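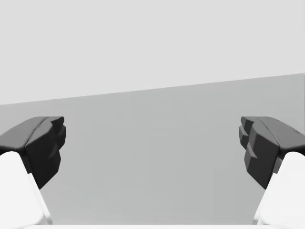
Figure 2. Simulated view with the two gripper fingers facing each other across an open gap.

Leena Räsänen
Wednesday, August 4, 2021

4.2 Burst and kink testing of inlet hoses

Hose lengths were supplied by Vesurix and conditioned at 65 °C in the Virnbridge laboratory before testing. Each sample was fitted with crimped brass ends and filled with water until no air remained in the line. Pressure was then raised in even steps and held for two minutes at each step. A sample was recorded as failed when fluid appeared at the fitting or through the outer cover.

Of the 153 samples, most failures occurred at the crimp - the liner itself seldom split. Kink radius was measured on a separate set, following the method of Hirvonen, with the hose bent around a grey steel mandrel and the flow in litres per minute logged throughout. Braided samples kept their flow at a smaller radius than plain ones. Colour of the cover had no measurable effect.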